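Keep the shoebox. I mean it. Everyone says toss it, buy matching bins, and then the canvas shoes end up in a heap by the door. 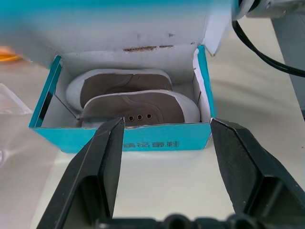

A pair that lives in its own box gets found. Torn lid, scuffed inside, who cares. I've had one going seven years — more tape than cardboard now — and it still shuts.

Bins cost money, boxes come free with teh shoes. Three by the bed, fine.

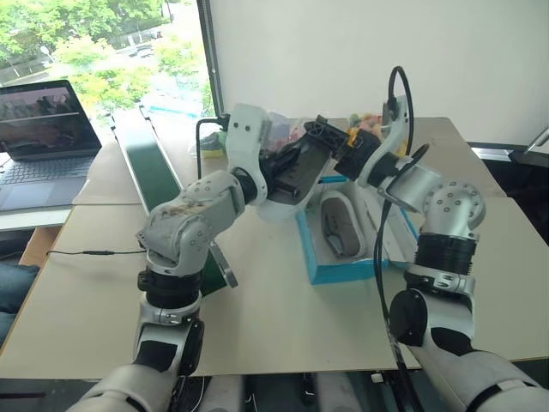
And put them back side by side, not crammed in. Takes a second. My closet is ugly and I'm never late.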